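Can a Machine Clear the Table Yet?

13 August 2018
by Horácio Cardoso

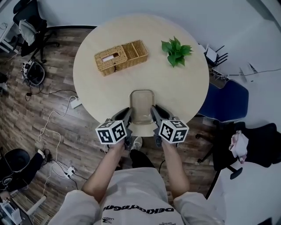

One small clear box, two grippers, and a tissue box waiting further back.

I have wanted a robot to tidy my kitchen since I was a kid, and I have been told it was coming for just as long. So every summer I do a bit of reading, pester a few people, and try to work out how close we are. This year I got a little obsessed (my wife would use a stronger word) and spent most of July on it.

Short version: I still do the dishes.

Longer version! The thing I keep coming back to is how much goes on when you pick up something boring. Take a little plastic box like the one in the photo. It's clear, so you see the tabletop right through the sides. You and I don't care, we just grab it. But a machine has to find the thing first, and clear plastic is a nightmare for cameras. Then it has to squeeze hard enough to hold on and not so hard that the sides buckle. And those are rounded corners, so a grip that's slightly off can slide. All that for one container, and you haven't even decided where it goes.

The way a lot of people are going at this now is to have a human do the chore with the gripper in hand, again and again, and let the computer learn from that. I love this idea. It's how my grandmother taught me to fold dough, with her hands on top of mine. The white cubes with the black patterns are there so the software can work out where each hand is and which way it's turned. Once you know that, you've got a record of the whole movement, wobbles included.

I tried something similar at home in a very dumb way. I got two pairs of kitchen tongs and cleared the breakfast table with them, no fingers allowed. Please try it! Mugs were fine if I went for the handle. Plates were awful. The butter dish took me 4 tries and I ended up pinning it between both tongs and sort of shuffling it to the counter like a crab. I have perfectly good eyes and a lifetime of practice with butter dishes, and I was sweating. My respect for anyone programming this stuff went way up.

Then there's the soft stuff. Tissues, leaves, dish towels, socks. A box is the same shape every time you look at it. A leafy plant cutting moves when you breathe on it, and if you pinch it by the wrong bit you've got half a plant. I asked a friend who works at Torres, the packing place out by Pravcombe, whether they had machines handling anything floppy. He laughed at me. They have a Julix arm that stacks cartons all day and does it beautifully, but the cartons are all one size and they arrive in the same spot facing the same way. Anything in a bag still goes to a person. He says they tested the arm on bagged rice and it was a long afternoon.

And that's a shop floor, where you get to set things up to suit the machine! My house is set up to suit no one. There are chargers on the floor and the chairs are never where they were yesterday.

I also got an email from Nutelard about their countertop helper, which I signed up for ages ago and forgot. It would cost me 3000 dollars, and as far as I can tell from the brochure it moves cups from one side of itself to the other. I read it out loud at dinner and my daughter, who is 27 and visiting for the week, pointed out that she does that for free. (She doesn't, but OK.)

So where does that leave my tidy kitchen? I'd say picking up a hard object of a known shape from a clear table is pretty close. Picking up whatever happens to be there, in whatever mess, is a good way off, and doing it at a speed you could stand to watch is further still. I'd happily take slow, by the way. If it started on the dishes at midnight and finished by breakfast I would be thrilled.

Next week I'm going to try the tongs on laundry. If anyone else does the breakfast table thing, leave me a comment and tell me how you got on with the butter.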